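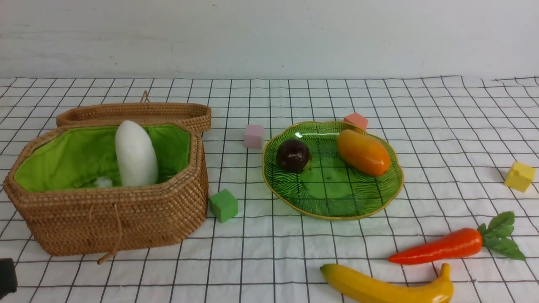

Setting Up the Greltness Plasby for Tabletop Pick and Place

By the Soomro Bench Desk
May 22, 2022

Search this site
Search for:
Go

The Plasby is a tabletop arm kit from Greltness that sells for $2,837, a price that includes the arm, a two-finger gripper, a wrist camera, a head camera, and a bag of screws that don't match the bag of screws in the manual. It will pick up a mango and put it on a plate. You can also do this yourself, for the price of the mango, but you are reading this page, so I assume that conversation has already been had at your house.

Greltness supplies a 117-page manual. Most of it is warnings. What follows is the part you need for a first pick and place job, plus a few opinions.

Before you start

You need a table that doesn't rock, a power outlet that isn't shared with a space heater, and a computer that can run Disteo, the control program that comes with the kit. Disteo wants an account. It will then want you to confirm the account, and later it will ask whether you enjoyed confirming the account. Skip that last part.

Clear a whole evening. The box says setup takes 2 hours. Mine took 8, including dinner and a long search for the hex key, which ships taped to the inside of the lid.

Step 1: Mount the arm

Clamp the base to the table with both clamps. The quick start card shows one clamp. The quick start card is wrong, and the arm will explain this to you the first time it swings left at full speed.

Run the cables down the back of the arm and leave slack at the wrist. Too little slack and the camera plug works loose. Too much and the arm learns to hook its own cable, after which Disteo reports "object acquired" with real pride.

Step 2: Dress the table

Pick a surface with a pattern if you can. A grid works well, as it gives you something to judge position by when you're comparing the two camera views. Plain white is harder, and shiny white is a small war.

Now put things out. A good first layout has something tall-sided to drop into, something flat to set down on, a few foam cubes in different colors, and some produce, toy or otherwise. A lidded basket is fine as long as the lid will stay open by itself. Check that before you start a run. The Plasby has no opinion about lids and will lower a plum onto a closed one with great care.

Leave a gap between objects wider than the open fingers. If you can't slide your own hand in beside the carrot, the gripper won't manage it either.

Step 3: Calibrate the head camera

Open Disteo, choose Cameras, then Head, then Align. Click the four points it asks for. If it asks for a fifth, you clicked one of the four badly and it's being polite.

Do this with the room lights the way you plan to leave them. I calibrated in the afternoon and ran in the evening, and the arm reached with total confidence for a spot just left of everything.

Step 4: Teach the first grasp

Start with a cube. Foam forgives you. Put the arm in hand-guide mode, move the open fingers to either side of the cube, and press Save Pose. Close the gripper from the slider, going slowly, and press Save Grip when the fingers touch and hold. Lift a little. Save that too.

Then do a round object. Set the grip force to Low and approach so the fingers close across the narrow side. Long fruit held by its ends tends to roll out, and it never rolls toward you.

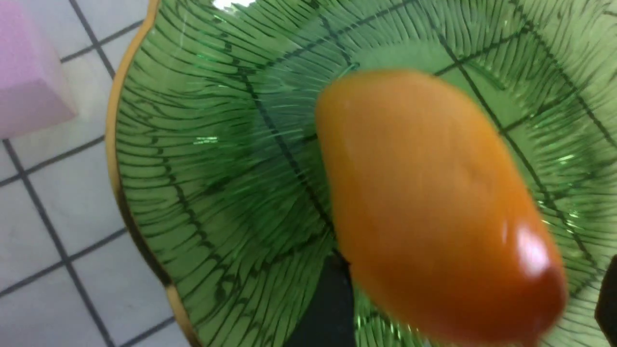 Keep the wrist view open while you bring the fruit over the dish. The head camera will tell you that you're above the plate, but it's a poor judge of height, and height is where the money goes. Come down in small steps with the Down button. Stop when the gap looks like one more step would close it, take half a step, and press Save Release.

Glass deserves a special mention. Clear or colored glass throws glints, and Disteo's edge finder likes to treat a glint as a new and exciting object. Open Filters and raise Glare until the extra outlines go away. Patterned glass may need it raised again. If you have a plain matte plate, use that one for your first day and bring out the good dish once you trust the release height.

Step 5: Run it

Set speed to 20 percent. The default is 60, and I can't think who that is for. Keep one hand near the stop button and the other hand off the table. Press Run.

If the fingers close on air, redo Step 3. If they close on the object but drop it on the way, raise the grip force one notch. If the arm stops halfway and displays code P4, unplug the wrist camera and plug it back in. The manual calls P4 a "communication event."

Is it worth it?

For a classroom or a small lab, I'd say yes. The gripper is better than the price suggests, the wrist camera is sharp enough when the arm is moving slowly, and saved poses survive a restart. Disteo is the weak half. Greltness has promised an update in August that will remember your Glare setting between sessions. Until then, write the number on a piece of tape and stick it to the base.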